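The Long Way Around a Pair of Jeans

A house-to-house season with three hand-held grippers, and what people's hands had to say about them

Chukwuemeka Nwachukwu keeps his grippers in a padded bag that used to carry bowling balls, and he will tell you about the bag before he tells you about the grippers. It came from his uncle. It has outlived two zippers. When I met him at the train station he had it over one shoulder and a thermos under his arm, and we walked the long hill up to his workshop while he explained, with great patience, why folding clothes is still such a miserable problem for anyone who builds robots.

A box, he said, stays a box when you pick it up. A pair of pants turns into something else the second you touch it, and then into something else again. He has been chewing on that for years, first on a bench with a fixed arm called the Merkov, and more lately away from the bench altogether, with grippers that a person simply carries around and squeezes. The person does the chore. The cameras on the gripper take it in. Later on, a robot arm gets to learn from it, if everybody has done their part.

His partner in all this is Fatima Olaniyan, who trained as a tailor before she ever touched a circuit board and who still hems her own curtains. She is the one who decided that comparing grippers in a lab was only going to get them so far. "On our bench, everything wins," she told me, pouring tea into a measuring cup because the mugs were all in the sink. "The table is flat, the light is nice, the towel is the same towel it was last week. Then you go into a real bedroom and you meet a real pair of jeans."

So they went visiting. Over one long season they carried three designs from home to home. The Obi is the smallest, with soft gray pads, and people liked it right away because it feels like a pair of salad tongs. The Kollia is longer and has a lovely smooth trigger, though it gets heavy in the wrist after 30 minutes or so of steady work. And then there is the Giter, which is the stubborn one of the family, with stiff fingers and a wide view of whatever room it happens to be in. By the end of September they had 294 sessions written up in a row of spiral notebooks (Fatima does not trust spreadsheets with anything she cares about), and most of the arguments in those notebooks are about the Giter.

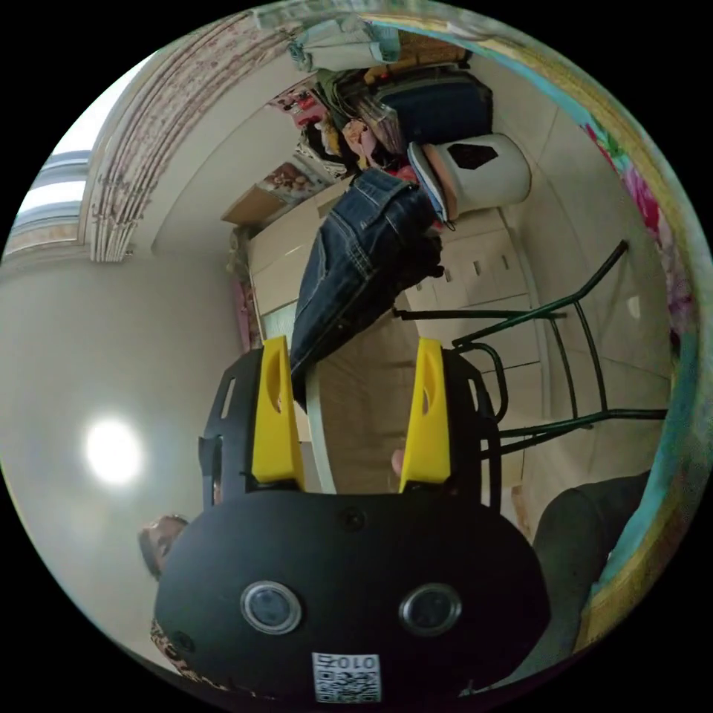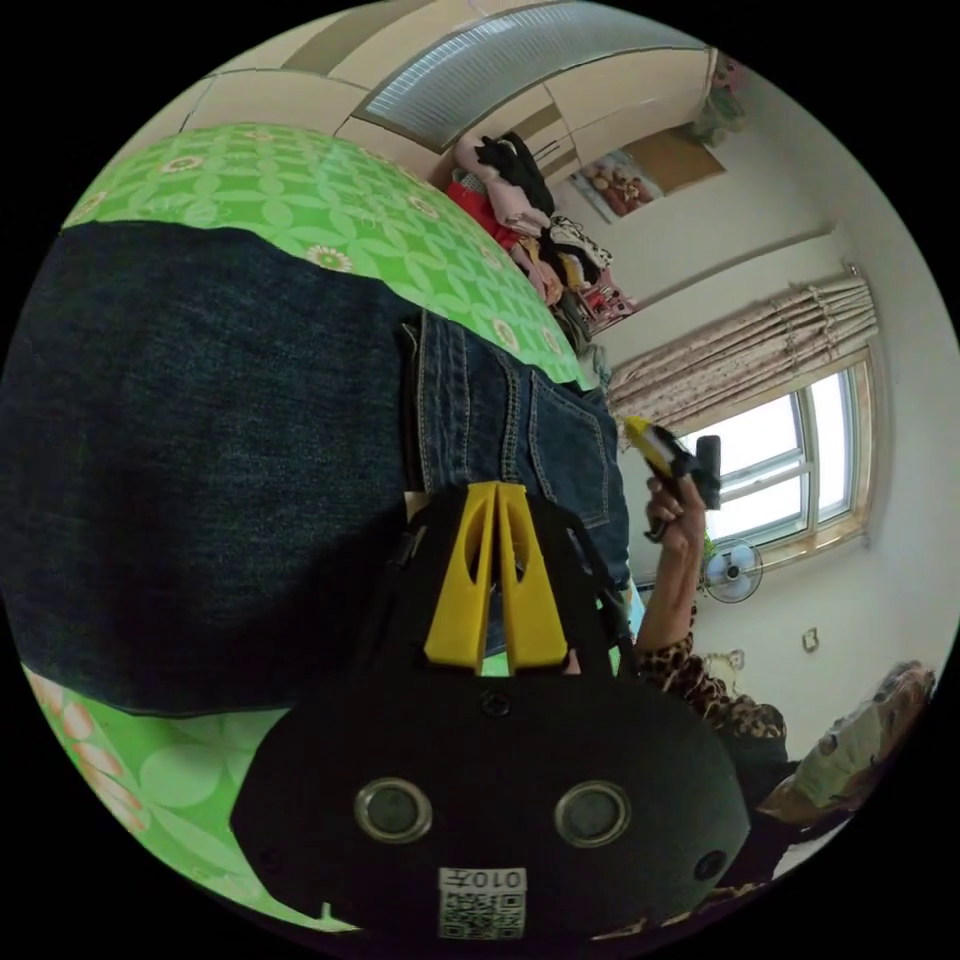
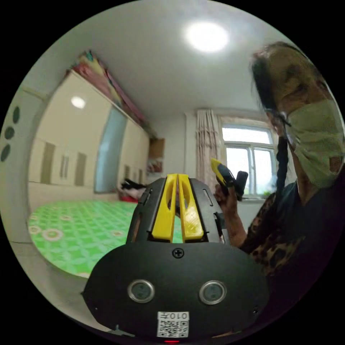 The Giter on its home visits, yellow fingers up.

Denim was Fatima's idea, and Chukwuemeka fought her on it for weeks. He wanted to begin with dish towels, which lie flat and forgive a great deal. She wanted seams. A tailor thinks about a garment from its thick places outward, she says, and a gripper that can't cope with a thick place is only good for handkerchiefs. The jeans on the green daisy-dotted sheet show what she means, with the back pocket stitched in yellow-orange and a belt loop up by it, all of which are places where the cloth is doubled and doubled again and where a finger can either get a good hold or skate right off. The Obi, with its soft pads, tended to skate. The Kollia held on well but bunched the cloth. The Giter bit down and stayed put, which was wonderful until it came time to let go.

Letting go, I learned, is a subject on which the two of them can talk through an entire lunch. You bring the leg over, you lay it down just so, you open the fingers, and the fabric comes back with you a half inch because it has caught on something. People make up for this without thinking. They give a tiny shake, or they press down with the back of the hand. Chukwuemeka used to throw those sessions out as messy. Fatima made him keep them, and he now thinks they are the best material in the notebooks, and says so cheerfully - he is a man who enjoys having been wrong, provided enough time has gone by.

The slots in the fingers have their own history. Early versions were solid, and they would not bend around anything. Opening up the middle let the tip give a little when it met a fold. There were 22 versions between the first solid pair and the pair they carry now, and the rejects live in a cookie tin on the windowsill, where visiting children are allowed to play with them. I played with them too. Number nine squeaks.

The cameras caused more trouble than the fingers did. A lens wide enough to take in a whole bedroom bends everything it sees, and Chukwuemeka spent most of a winter teaching his software to straighten out walls. He tried a narrower lens on the Kollia, and the pictures were handsome, and they were nearly useless. The trouble was that you could see the cuff you were holding and had no notion of where the other leg had gone. With the wide one you get the ceiling light and the curtains and the top of the closet thrown in for free, and he has come around to liking that. It helps the software work out where the hand has traveled, he says, and a busy room gives it far more to hang on to than a bare one.

I asked which gripper they would pick if they had to give up two of the three. Chukwuemeka said the Giter before I had finished the question. Fatima took longer. She went and got the Kollia from the bag and squeezed its trigger a few times, the way you might pet a dog you were thinking of giving away. She would like its trigger on the Giter's body, she said at last, and the weight of the Obi, and she would like it before the next round of visits so that her wrist could have a rest.

He wrote that down on the back of an envelope. There was already a list on it, most of it in her handwriting, and the first line was about the trigger.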